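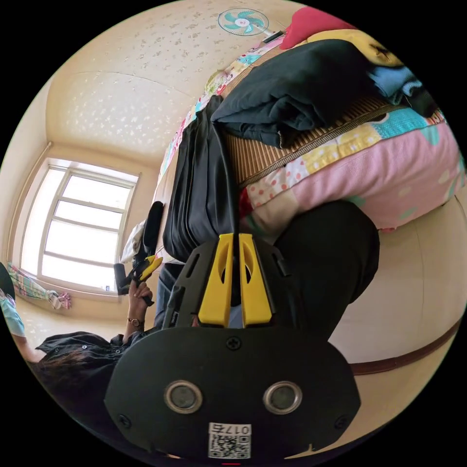 Dark garments on a ribbed brown sleeping mat, with a patchwork border and a pink sheet.

FLIRNBRIDGE — Paro, the bedding and home textiles maker, will begin selling its Damel sleeping mat covers in July, the company said. The covers are sewn at its Jibrin workshop and come with a patchwork border in mixed prints.

The Damel cover is made for ribbed summer mats that are laid over a sheet. Many households also use the made bed as a place to sort and fold clothes, and Paro said customers had asked for a mat surface that stays flat under pleated skirts, heavy knits and other pieces that take up room.

The border is cut from cotton remnants left over from the workshop's other lines. Dots, small florals and plain colors are joined in short sections, so the order of the prints differs from one cover to the next. Buyers can choose a warm or cool mix but cannot pick single prints.

Covers will be sold in two sizes, single and double. The single is priced at $49. The first run is limited to 200 pieces, with a second planned for the fall if the remnant supply allows.

Paro tested the design in 12 homes over one summer. The corner ties were made longer after that trial — the first ones came undone when the mat was rolled up for storage.

Care is simple. The border unties from the mat and can be machine washed cold. The mat itself should be wiped with a damp cloth and dried in the shade.

Damel covers will be available from the Paro shop in Flirnbridge and by mail order. Store hours and order forms can be requested at the shop counter.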